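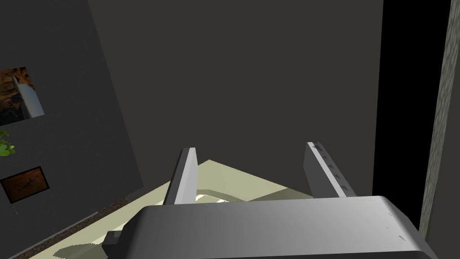

View from the wrist camera in our simulator, gripper open above the counter

Wrist camera sees mostly the gripper. Is this normal for a student project?

Hello to all. I am in a team of 4 students and we prepare the simulation part of our robotics course. The task is a home task: the arm must go to a counter, take a cup and put it back in another place. The teacher gave us the base room and we added our own arm model, which we named Rika. The camera is attached to the wrist and looks along the fingers.

My problem is in the picture I attached. The body of the gripper takes a very large part of the bottom, and the two fingers stand on both sides of the place I want to see. The left finger also hides a part of the white basin shape on the counter. Behind it there is only a dark wall. We collected 1475 episodes with this view before I started to worry. The policy which uses only this camera reaches the cup in the training room, but when we change the position of the cup it often stops too early or it closes the fingers beside the cup.

I have three things I would like to understand. First, should I move the camera higher, so the body is less visible? Second, is it a mistake that the fingers are always in the picture, and should I mask them? Third, do I need to throw away the episodes we have? To record them again takes us many evenings, and the presentation is soon.

The image is saved in small size for training, and I did not change the light. I am sorry if the words are not exact, we learn this subject in another language.

Diarmuid Tierney
Posted Tuesday, March 30, 2021

Caoimhe Lynch

Hello Diarmuid. I was in the same course before you and I made almost the same camera, so I will try to answer in your order.

For the position: yes, I would move it, but only a little. In your picture the body is wide and bright and it goes until the right border. For the network these pixels are nearly the same in each step, so they give it very little. Move the camera mount forward in the direction of the fingers, or tilt it a few degrees up, and look at the result with the gripper open and also with the gripper closed. Please check the closed position too. In my project the view was very nice when open, and when the fingers came together I could not see the object anymore.

For the fingers: do not mask them. The policy needs to see where the tips are compared with the cup. If you mask them, it must guess this from the joint values, and a small error in your camera mount will then become a big error at the counter. The notches on the edge of the right finger can stay, they do no harm.

For the episodes: keep them. If your simulator saves the joint states and the object states (I think Oltlow does it by default, but look in your settings file), you can play the episodes again and render only the images from the new camera. We had 4000 episodes and the computer did it during one night, without any person driving the arm. Test with 28 episodes first and compare the old and the new video side by side. If the cup is in a different place at the end, your replay is not exact and you have to restore the object state at each step.

One more thing. Stopping too early can come from the data and not from the camera. Did you put the cup always in the same area of the counter? Then the arm maybe learned the area and not the cup. I would make this test before touching the mount: take the same camera, record a small new set with the cup in many positions, and train again.

Malachy Kavanagh

Make the room lighter. The wall in the back is dark gray and on the right it is almost black, I can't see if it is a door or what it is. With a dark cup you will have a problem there. We used a stronger lamp in our club and it was better.

Also use a bigger image if you have the memory.

Fionnuala Ó Néill

I agree with Caoimhe about the fingers and the replay. About the lamp I agree only partly. A stronger light can help in one room, but if the teacher tests your policy in a different room, then it is better to change the light a little in every episode, and the color of the walls also.

What I miss in both answers is a second camera. One fixed camera, which looks at the counter from the side, would show the cup during the whole approach, and the wrist camera is then used mostly for the last centimeters. In our team we put it on a virtual post beside the counter. The training became slower, but the early stopping went away almost completely. You can render this second view in the same replay, so you do not pay for it twice. Ask your teacher first if two cameras are permitted. In our year the rules permitted it, but we had to write the position of each camera in the report.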